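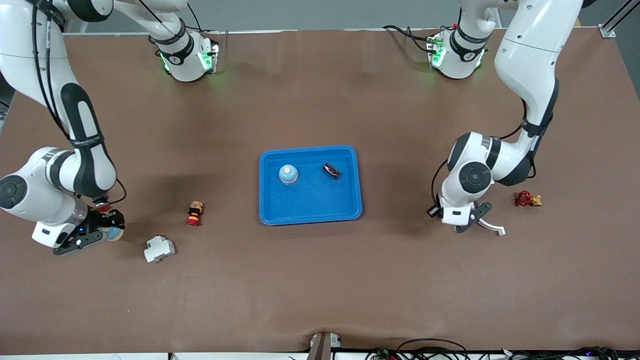 Brown cover on the big table, faint wrinkles and all

How do I get fold lines out of a table cover before a party?
Posted by Amarachi Dauda

Hi all! I'm hosting my aunt's birthday lunch on Saturday and I bought a long cotton tablecloth from Grallier. It came folded into a tiny square and now it has creases going every which way. I don't own a proper ironing board (just one of those little tabletop ones) and the cloth is 727 cm of fabric if you measure all the way around the hem, so ironing it in sections makes me want to cry. Is there a trick? Also I'm scared of scorching it, the label only says "warm."
3 comments | 12 shares

Kayode Akinola
Dryer. Toss it in with a damp hand towel for 20 minutes on low, then pull it out the second it stops and get it on the table right away. If you leave it sitting in the drum you'll be back where you started, ask me how I know. My sister does all her cloths this way and she has people over constantly.

Zainab Aliyu
I do mine right on the table! Lay down a thick blanket first so you don't hurt the finish, then put the cloth over it and mist the whole thing with plain water until it's a bit damp. Iron from the middle out toward the edges - medium heat, and keep it moving. Try a corner first if you're nervous about scorching. Mine is cotton too and it took me 30 minutes with the radio on, so it wasn't so bad. Whatever tiny lines were left had dropped out by the next morning. Oh, and don't fold it again afterward! I roll mine around an old wrapping paper tube and stand it in the closet. I got that from my neighbor years ago and I haven't had a hard crease since. Have fun at the lunch, I hope there's cake.

Tanko Usman
just put more plates on it

Amarachi Dauda
Ha, Tanko, that's the backup plan. Going with the blanket tonight, thanks Zainab!

61 people found this page helpful
We use cookies to remember your settings. Accept | Manage
Contact us | © Gruteo Community Help | Back to top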